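Filed under: Household Tasks > Demonstration Standards > Closed tickets
November 16, 2021

Ticket 317: Sofa cushion task fails review at Putdale, passes at Kivville

Status: closed, with one follow-up open
Affects: soft goods tasks, all living room sets
Rule in question: Demonstration Handbook, section on placing soft items

Problem as reported

The Putdale site sent in a batch of 133 head camera demonstrations of the cushion task. Reviewers rejected 40 of them. The reason given on nearly all of the rejected ones was "placement not clear" or "release not visible." Kivville had sent in a larger batch of the same task, 377 demonstrations, and hardly any came back. Both sites work from the same handbook and had finished the same training. Putdale asked whether the reviewers were applying the rule differently to them, and whether the 40 had to be done again.

It was a fair question, so the first thing checked was the review side and not the demonstrators.

Check 1: Are the reviewers consistent?

Rejected items from Putdale were mixed with accepted items from Kivville, the site labels were taken off, and the lot was given to a second pair of reviewers. They rejected nearly the same ones. The reviewers are fine. The difference is in the demonstrations.

Check 2: Camera mount

Putdale changed its head mounts in January. A mount that sits too high shows a lot of wall and not enough hands. The mount angle was checked against the setup card at both sites. Putdale was within the allowed range on every headset. One strap was worn and was replaced, but it does not explain anything. Ruled out.

Check 3: Task card

The card on both sites reads: "Place the cushions on the sofa so that it looks tidy." That is the full text. There is no end position, no count, and nothing on how to hold the cushion. Kivville had a printed sheet taped up next to the card with extra instructions that a shift lead wrote a long time ago. Putdale never had that sheet. It was never in the handbook either, so strictly speaking Kivville was following a rule that does not exist.

This is the cause. The rest of the ticket is about what the rule ought to say.

What the Kivville sheet says

Copied as written, spelling fixed:

Two hands on the cushion until it is down. Hold it by the edges or corners, fingers where the camera can see them.
Do not throw or drop. The cushion goes to the sofa in the hands.
Start from the corner. First cushion against the armrest, the next one after it.
Let go, then pull both hands back before you turn your head.
Look at the cushion you are placing, not the next one.

Most of that is sound. We compared it with the Putdale rejects and they break down about the way you would expect. Some demonstrators carried a cushion by one corner and tossed it the last foot. Some hugged it against the chest, so the hands were behind it the whole way. A good number turned to pick up the next cushion while still letting go of the first one, and the release happened out of view. None of this breaks the handbook as it stands. A person tidying a sofa at home would do any of it.

Check 4: Does the two-hand rule help, or does it just look neater?

This was argued over on the ticket for a while, so the points are set down for the record.

For the rule: the robots this data is meant for have two arms with modest grip strength, and a large cushion held at one corner swings. A two-hand hold gives a stable pose and shows where contact is made. Reviewers can also see when contact ends.

Against the rule: if every demonstration is done one way, the data has no variety, and small cushions really do not need two hands. Putdale made this point and it was accepted in part. The new rule applies to large cushions only. For small ones the demonstrator can use one hand, as long as the hand stays visible and the cushion is set down and not tossed. 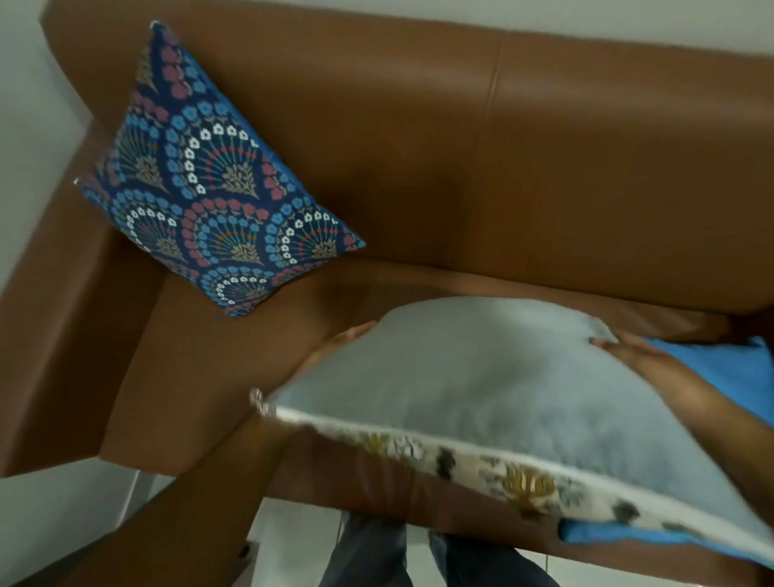

L. Trollimden

The grip and the view are what the new wording is after. One patterned cushion is propped in the corner between the armrest and the backrest, and the larger grey one is over the seat with one hand at its upper left edge and the other at its upper right corner. The fingers can be made out on the fabric. The cushion is a bit blurred from movement, and that is acceptable under the current standard. Blur is only a reject reason when the hands or the point of contact cannot be made out at all.

It also brings up something the Kivville sheet leaves out. The grey cushion has a plain side and a printed side, and the card does not say which one should face out. We looked at how reviewers had handled this and they had handled it every possible way. Some accepted either side, some expected the printed side, and one had been leaving comments asking for the plain side. Demonstrators at Putdale noticed and started flipping cushions partway through to be safe, which added a second or two of handling and a lot of hidden hands.

Check 5: Which side faces out

Decision: unless the card names a side, either side is correct and no reviewer may reject for it. If a task needs a certain side, the card has to say so in plain words a new person can follow, such as "printed side facing the room." Cards must not say "front" or "good side." Demonstrators should not flip a cushion once they have started placing it, unless the card tells them to.

The same goes for which corner points up. A cushion standing on its point and a cushion sitting square are both accepted if the card is silent. If it leans on the backrest or the armrest and stays there after both hands are off, it counts as placed.

Wording now in the handbook

The following replaces the old paragraph on soft items. It was sent to both sites before this ticket was closed.

1. Large cushions are held with both hands from pickup to release. Hold the edges or corners. Do not carry a cushion against the body.
2. Small cushions may be held with one hand. The hand must stay in view.
3. Cushions are set down. They are not thrown, dropped or pushed along the seat into place. A small adjustment after release is allowed, once.
4. Keep your head toward the cushion until both hands are clear of it. Then look away.
5. Either side may face out unless the card names one.
6. If a cushion falls over after release, leave your hands off it for a moment, then pick it up and place it again. Do not stop the recording. Mark it as "retry" when you submit.
7. A cushion that is already on the sofa at the start is left alone unless the card says to move it.

Item 6 was added late. Putdale had been deleting recordings where a cushion slid down, because their lead understood that only clean runs were wanted. Leather seats are slippery and it happens a good deal. We want those. A run with a fall and a recovery is worth keeping and should never have been deleted - please pass this along to anyone who was trained before this month.

Item 7 came from Kivville. Their demonstrators start some runs with a cushion already in the corner and wanted to know if it should be taken off first. No.

What happens to the 40 rejected demonstrations

They do not have to be done again. They were made in good faith under a rule that did not mention any of this. They were moved to a separate set marked "old wording" and the site was paid for them at the normal rate. The modeling group can decide whether to use them. Putdale's acceptance figure for the period has been corrected so that these do not count against the site.

Kivville has been asked to take down its taped sheet. Most of it is in the handbook now, but the line about starting from the corner did not make it in, and we do not want one site placing everything left to right out of habit. Any order is fine.

Retest

Putdale ran a short batch under the new wording with the same demonstrators, same sofas and same headsets. Review found two problems in the batch. Both were early head turns, and both demonstrators corrected it after being shown the clip. There were no rejects for grip or for which side faced out.

Notes for other sites

If you have a sheet, a sticky note or a whiteboard list that demonstrators follow and it is not in the handbook, send us a photo of it. You are not in trouble. We would like to read it, and either put it in the handbook or tell you why we are leaving it out. Local rules are how two sites end up with different data under the same task name, and that is hard to find later.

If you review, a reject comment has to point to a numbered item. "Not clear" by itself will be sent back to you.

Please do not apply the cushion wording to blankets or throws. They fold and drag, and the two-hand rule has not been tested on them. For now use the old general wording.

Open follow-up

"Large" and "small" need a measurement. The Liu site uses long bolsters that are narrow but heavy, and asked which group those belong to. Until there is an answer, treat bolsters as large. The new ticket will be linked from the soft goods page once it has a number.

Closed after retest. Reopen if grip or side rejects show up again at either site.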